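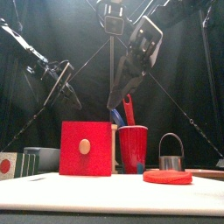
Red box, red cup, little bucket. The start of the sorting.

I have been putting off the odds and ends for weeks. You know the sort of thing I mean – the stuff that isn't rubbish and isn't useful and has no proper home, so it goes in a drawer, and then the drawer won't shut, so it goes in a bag, and then you have a bag. I had a bag. I had several bags if we're counting the one behind the door, which I'd rather not.

Anyway, it is 4 July 2018, it's far too warm to do anything sensible outdoors, and we go to Bembridge in August and I refuse to come home from a holiday to those bags. So out it all comes, a few bits at a time.

The red box is my favourite and I won't hear a word against it. It has a felty sort of surface and a round wooden knob bang in the middle of the front, and I bought it at the Paltitz summer fair from a man who wanted £16 for it and took £2 off when I pulled a face. I have never decided what it's for. It's had buttons in it, then stamps, then a very old toffee. I'm thinking sewing things now, as I've got needles living in three different rooms and I only ever find them with my feet.

Next to it is the wooden spool, or possibly it's a bit of dowel, I really couldn't tell you. It's pale and thin and goes out at the top and bottom, and it came in a job lot with a load of ribbon. The ribbon is long gone (birthdays, Christmas, one unfortunate incident with next door's cat) but I can't seem to part with the wooden bit. Reece Goodall from my Jokgate craft evenings reckons I should paint it and call it a candlestick. Reece thinks everything should be a candlestick.

Then the cup! I do like a tall tumbler for standing things in. It's plastic, so it doesn't matter if it gets knocked flying, and it's deep enough that a spatula stays put. The red spatula is in there handle up, with the hole showing so I can still hang it on a hook if I change my mind, and there's something blue in with it. I used to keep all this in a drawer and every single time I opened it something would wedge itself across the back. Upright is so much better. I may do the wooden spoons next, if I can find a pot that's heavy enough.

The little metal bucket is the problem child. It's shiny, it's got a thin wire handle, and it's too small for flowers and too nice for pegs. My sister Ra says put a tea light in it. I've also thought about teabags, cotton wool, and the loose change that collects by the kettle. The last time I emptied the change jar it came to 2,467 pence, all of it in coppers or so it felt carrying it to the bank, so perhaps a bigger bucket is needed for that job.

The rule I've set myself is that anything without a use by the time we leave goes to the charity shop. The box is exempt. I'm still arguing with myself about the spool.

If you've got a tiny bucket at home and you've found a good use for it, do leave me a comment. Next up is the bag behind the door – I can hear it rustling.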